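Demonstration collection (robot learning)

By Emiliano Requena
July 14, 2022

Demonstration collection is the recording of examples from which a robot's control program is trained. In the usual arrangement a person steers the robot through a task while the machine stores its joint positions, the opening of its gripper and the view from one or more cameras. A learning system is then trained to produce similar motions when it is given similar views. The method is also called teaching by demonstration. It is used most often for jobs that are hard to write out as fixed rules, such as handling cloth, cable or food.

Units of collection

A single recorded attempt at a task is called an episode. An episode begins with the robot in a rest position and ends when the operator marks the task as done or abandoned. Related episodes are grouped into a session, which normally covers one operator, one table and one set of objects. The Skitska towel set, one of the smaller cloth collections, holds 710 episodes, of which 421 were kept for training after review. The others were set aside for dropped frames, wrong labels or long pauses by the operator.

Camera placement

Most cloth collections use at least two views. A wrist camera moves with the gripper and gives a close view of the fingers and whatever lies between or beyond them. It is useful for judging a grasp, but it loses sight of the wider table when the arm is low.

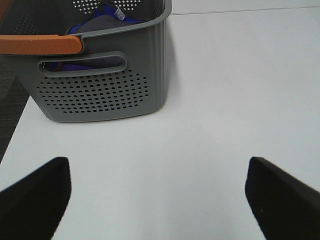

Wrist view with the gripper open. Folded textiles are in the gray basket at upper left.

A fixed camera is placed beside or above the table and does not move during a session. It shows where objects stand in relation to one another. The two streams must share a clock. At Stirnedix, where the Skitska set was recorded, an offset of 35 milliseconds between streams is enough for an episode to be sent back for correction.

Objects and layout

Towels are a common first subject. They are cheap, they survive repeated handling, and a folded towel can be placed in many positions without changing the task. Pale, plain tabletops are preferred, as they make the edge of a dark cloth easier to find. Containers are usually left near the sides of the work area, and their positions are shifted by small amounts between episodes so that the system does not learn one fixed path.

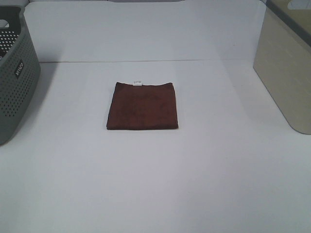

Fixed view of a folded towel between a perforated basket and a beige box.

Sewn-in tags are a known source of trouble. A system trained on towels with the tag always on the same side may come to depend on it. Saodah Majimbun described the effect in her notes on the Skitska set, and recommended turning the towel every 20 episodes.

Review and labeling

After a session, each episode is watched by a second person, who confirms the task label and marks the start and end of each grasp. Failed grasps followed by a successful one are often kept, under a separate label. Practice differs on this point. The Figueroa guidelines keep all recoveries, while the Judetti guidelines, revised in June, keep only those in which the cloth stays on the table.

See also: Teleoperation; Cloth manipulation; Imitation learning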